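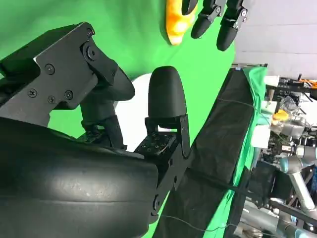 Durklow Table Cover Review: Is a Wipe-Clean Cloth Worth It?

I have owned a lot of table covers, and most of them ended up under paint cans in the garage. So when Durklow started promising a fabric cover that "stays put, wipes clean and never needs ironing," I had my doubts. I paid for mine at the Skostley outlet store and have used it since August on the table where we eat, do homework and fold laundry.

First, the size. The label says it fits tables up to 70 inches long. It does, if you don't mind a drop of 2 inches at each end. On our table it looks like a shirt that shrank. Measure before you buy, and ignore the chart on the package, which gives the length before hemming.

Does it wipe clean?

Mostly. Milk, juice and jam came off with a damp rag. Tomato sauce came off if I got to it right away. Coffee left overnight did not, and the faint ring is still there after two trips through the wash. The care tag suggests Bindholm fabric spray for set stains. I tried it. The ring is now slightly wider.

Grease is the bigger problem. Butter seems to vanish when you wipe it, then you rest your arm there at breakfast and find out where it went. 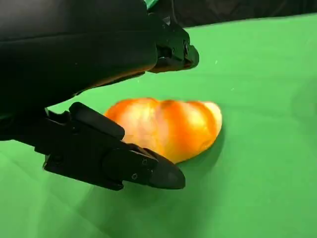 Bright green and orange.

Does it stay put?

The backing has small rubbery dots, and they do grip on bare wood. On a glass top they are close to useless. My sister-in-law has the same cover on glass and she ended up buying clips, so add those to the price. The dots also pick up lint in the dryer. The tag says low heat is fine. I would hang it.

About the ironing: the fold lines from the package were still there 9 days after I opened it. They did relax in the end, except for one that runs down the middle and catches pens. I gave in and ironed it on the back with a towel over it. So much for "never."

Color and price

Durklow sells it in more colors than I would have guessed, some of them loud. Strong colors make plain dishes look better, I will give them that. They also show every crumb.

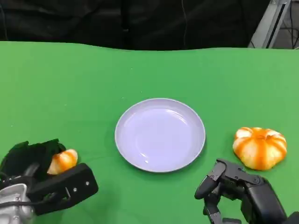 Pale plate, striped pumpkin, green tabletop.

The Sadowski vinyl cover costs less and handles coffee without trouble, though it feels like a shower curtain and smelled like one for a week. If you have small kids, get that one. Durklow claims its coating lasts 200 washes. I can't test that yet, but mine already feels thinner along the edge where we sit.

Would I buy it again? On sale, in a dark color, one size up. At full price, no.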